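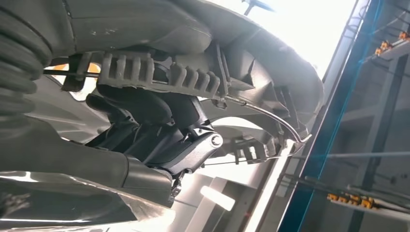
Buying a fourplex with one unit on a month-to-month lease, should I ask the seller to deliver it vacant?

Asked in Small Multifamily, 3 answers

Hi all! First time poster and very excited, we are under contract on our first small apartment building in Dravalholm. It's a brick fourplex on Laing Street, built as a fourplex (not a chopped up house), separate electric meters, shared water. Three of the units are on yearly leases that run into next year. The fourth is month-to-month and the rent is well under the others.

We plan to live in one of the units and the month-to-month one is the obvious pick. Our lender's owner-occupant loan says we have to move in within a set time after closing. The inspection period ends in 13 days. The seller's agent says the tenant is "flexible" but I don't have that in writing from anyone.

Do I ask the seller to deliver that unit empty at closing, or close with the tenant in place and give notice myself? And is there anything else I should be getting on paper while I still have the inspection period? Thank you, I have read so many threads on here already and they've been a huge help!

Answer 1 (accepted)

Congratulations, a purpose-built fourplex with separate meters is a great first building!

I'd ask for it vacant, and I'd ask now while you can still walk away. Put it in an addendum that names the unit, says it will be vacant and broom clean at closing, and says what happens if it isn't. Usually that means you can push closing back or cancel and get your deposit back. "Flexible" from an agent doesn't get you a move-in date.

Read your local notice rules before you pick the closing date. Some cities want a lot more than 30 days, some require a relocation payment, and a few limit the reasons you can end a month-to-month at all. If the seller gives notice wrong you could inherit the mess, so have a local attorney look over the notice too. It's a short job for them.

On paper, ask for:
All the leases with every amendment
A current rent roll plus the last 12 months of payments
A list of deposits being held, by unit
Estoppel certificates signed by each tenant

That last one is the big one. The tenant signs off on their rent, their deposit, their lease dates and any side deals. When I bought my 5-unit in Trovivberg, an estoppel turned up a tenant who had been promised free parking and a new stove. The seller had "forgotten" both. I got a credit at closing and she got her stove!

Also ask your lender what they need to see about the vacant unit. Mine wanted the signed addendum before they'd finish underwriting.

Answer 2

Just offer the tenant money to move. I did 2 months rent and they were gone in 16 days, super easy. Worth it

Comment on this answer: Before closing or after? If it's before, the buyer has no business making that deal without the seller.

Reply: after. and get it in writing

Answer 3

Agree with the first answer, and I'd add one thing to think about. Have you met the tenant in the low unit? On our place near Stutia we were all set to ask for vacancy, then found out one of the yearly tenants upstairs already wanted out early. We let her go with a signed release, moved into her unit (better light, and a porch!) and kept the month-to-month guy, who has been a dream. Ask the seller if you can talk to everybody during the walk-through.

Do check that deposits transfer to you as a credit on the closing statement. Ours was left off the first draft and we only caught it the night before.

And get the sewer line scoped. Not your question, but shared water, brick building, please scope the sewer. Good luck, it's such a fun way to own your first place!

Comment from the original poster: Thank you!! Asking for the estoppels tomorrow and our agent is drafting the vacancy addendum. Sewer scope is booked.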